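Insurance dropped my migraine shot, anyone paying cash?

kettlepond
14 November 2025
So my plan switched pharmacy managers and the monthly injection I've been on for two years is off the list. I went from 13 bad days a month to maybe two, and now they want me to go back to the old daily pill that made me so foggy I couldn't finish a crossword. Cash price at the Gelness pharmacy near me is $900 a month. I can't do that past Christmas.

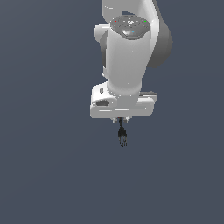 I've already sent in one appeal and it came back denied in four days, with a letter that got my diagnosis wrong (they put tension headache!). Has anyone here gotten a second appeal through with Briem? Or found a cheaper way to buy it?

mossyporch
Ugh, I'm sorry. I'm on Briem too and won on the second try. Get your neurologist to ask for a peer to peer call. Mine took ten minutes and I had the approval by the end of the week. Also point out the wrong diagnosis in writing, in the first line.

tallwindow88
Peer to peer did nothing for me, so don't bet the farm on it. Three calls, three no's. I ended up using the Dideris discount card and it came down to $434. Still awful but I could swing it for a while.

kettlepond
$434 is a lot better than what I was quoted. Do you have to run it outside of insurance?

tallwindow88
Yep, and none of it counts toward your deductible. Ask them to process it as cash or they'll try the insurance first and it gets stuck.

radishweather
I'm going to be the grump. Have you given the pill a fair shot at a lower dose? I was foggy for six weeks and then it lifted. I know everybody loves the shots but $1000 a month list price is nuts and we all pay for that one way or another.

mossyporch
She said she already tried it. Six weeks of fog isn't nothing if you have a job.

radishweather
I have a job too. I'm only saying it worked for me, and I'd rather somebody heard that before draining their savings.

kettlepond
It's fine, fair question! I did five months on it, two different doses.
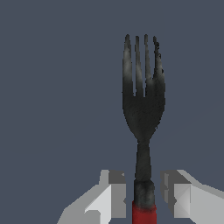
The second one was a bit easier but I was still losing words in meetings, and my headaches only dropped by a couple a month. My doctor wrote all that down and I'm going to make sure it goes in with the appeal this time.

pinecone_ledger
Look up Grirotora, it's a patient group that helps with the letters. Free. They sent me a template and told me which chart notes to attach. Slow to answer email, call instead.

tallwindow88
Second this. And if you can change plans for next year, check the drug list before you pick. I didn't look and got stuck until February when my spouse's job opened up a spot.

kettlepond
Open enrollment packet is on my counter right now, ha. Calling the doctor's office in the morning about the peer to peer, then Grirotora. Does anyone know if a headache diary helps or do they just ignore it?

pinecone_ledger
Send it. Mine was a mess of scribbles on a wall calendar and they still took it.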